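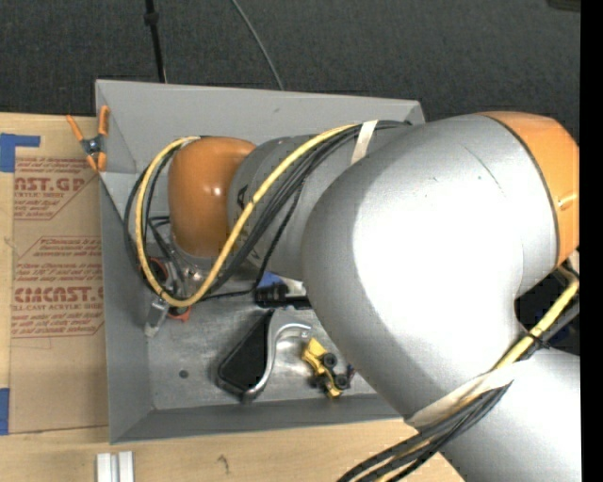 How to Change Your Polling Place Before a Local Election

Updated Thursday, November 4, 2021

Scope

These steps apply to voters registered in the Kalton district who have moved within the district, or from Paltudness or Prandon, and want to vote near their new address in the March election. Voters who live abroad use a different form and should contact the registry office by mail.

A change of polling place is a change of address in the voter roll. Updating your address with the post office, a bank or the tax office does not change it in the roll.

Before you start

Have these ready:

Your identity card, valid on the day you file
One proof of address issued in the last 3 months (utility bill, lease or bank statement)
Your current precinct number, if you know it

A phone bill is accepted only if it is for a landline. A lease must be signed by both parties on every page, including any annex.

Step 1. Check your current record

Open the roll lookup page and enter your identity card number without spaces or hyphens. The result shows your name, precinct, polling place and table number. Print the page or write down the precinct number.

If the lookup returns "no record", stop here. You need to file a new registration (Form 7), and the rest of this guide does not apply.

Step 2. Fill in Form 106

Form 106 has two pages. Complete sections A, B and D. Section C is for the office.

Section A: name exactly as printed on the identity card, including second surnames and accents.
Section B: old address and old precinct. If you did not find the precinct number, leave the box blank – do not guess.
Section D: new address. Write the street first, then the house number, then the unit. Rural addresses in Paltudness also need the lot number.

Use black or blue ink. Forms with correction fluid are returned.

Step 3. File the form

In person: the registry office on Kobori Street takes forms at windows 3 and 7. Bring the original proof of address and one copy. The clerk stamps the copy and gives it back to you.

Online: scan both pages at 200 dpi, in one PDF, with the proof of address as the last page. Photos taken with a phone are accepted if all four corners of the paper are visible. The system sends a receipt number by email. Check the spam folder before filing again, as a second filing cancels the first.

Step 4. Confirm the change

Wait 7 working days, then repeat Step 1. The lookup should show the new precinct. The table number may stay blank until the final roll is published – this is normal and does not affect your right to vote.

If the old precinct is still shown, take the stamped copy or receipt number to window 3. A correction can be made at the window as long as the roll is still open.

Common reasons for rejection

Proof of address in another person's name, with no signed statement from that person
Signature on the form does not match the identity card
Old address entered in section D
Form filed after the roll has closed

If the roll has closed

Your previous polling place stays in force for the March election. You vote there, on the ballot for that precinct. Form 106 can be filed again once the results are certified.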